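Gripper Trials at the Morkcombe Bench: Frequently Asked Questions

Last updated 7 March 2024

What is this page for?

We get the same questions from labs that want to try out grippers on our suturing bench before they buy or build. The answers below cover the standard thread-handling trial. If your question isn't here, write to Dorota Chmielewska, who runs the bench.

Which grippers can I try?

Two are set up at the moment. The Pistolov has short jaws and is driven by a cable. The Kimska has longer jaws and a small motor in the body. You can also bring your own, as long as it fits our mounting plate. Send us a drawing first so we can check the bolt pattern.

What does the trial consist of?

Each gripper does the same task: hold the thread while a needle driver works at the incision, keep hold of it through a pull, and let go on command. One full set is 16 runs. We do a set on each gripper on the same day, with the same operator and the same controller settings.

Do you use real tissue?

No. All trials are done on rubbery practice pads. They are easier to keep the same from one run to the next, and you don't need any approvals to work with them.

Where does the camera go?

On the wrist, looking past the gripper at the pad. We tried an overhead camera in October and still offer it as a second view, but the operator's hand or the needle driver often blocks it at the moment you care about. With the wrist view you can normally see both the jaws and the thread.

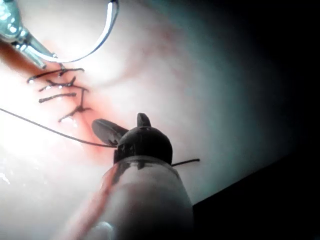

Wrist camera view: thread held in the jaws, needle driver and curved needle at upper left.

Does the lighting matter?

Yes, more than most visitors expect. A pad lit strongly from one side can wash out on that side and go dark on the other. Shiny instruments throw highlights too. If you are comparing cameras or testing thread detection, ask for the two-lamp setup. If you are only comparing grippers, the single lamp is fine.

How do you decide whether a grip was good?

We score three things: whether the thread slipped, whether it was damaged, and whether it came free when the jaws opened. Slip is read from the video. Damage is checked under a magnifier after the run. A short tail of thread on the far side of the jaws makes slip much easier to judge, so please leave one when you load.

Can I use my own controller?

Yes. The arm takes position commands over a network cable, and we can give you the message format in advance. Allow 15 minutes for the safety check before the arm is switched on. You can't skip this step, even if you have been here before.

Can I change the grip force between runs?

You can, but not inside a set. Pick a setting, finish the set, then change it. Results with mixed settings are left out of the comparison table.

What thread do you use?

Dark thread, because it shows up against a pale pad. You may bring another color or thickness. Tell us beforehand – the detection settings need to be changed for it.

What files do I get afterward?

Wrist video, arm positions, gripper commands and the score sheet. The shared archive now holds 573 runs, and you can have access to all of it if you agree to add yours. Grażyna Ziółkowski handles archive accounts and can usually open one within 9 days.

Can someone run the trial for us?

Yes, if you ship the gripper with its cables and a written start-up procedure. Our partner lab in Bragança also takes shipped grippers, but it doesn't have the two-lamp setup yet.

How do I book?

Use the booking form and list the gripper, the controller and the number of sets you want. Bookings are confirmed by email.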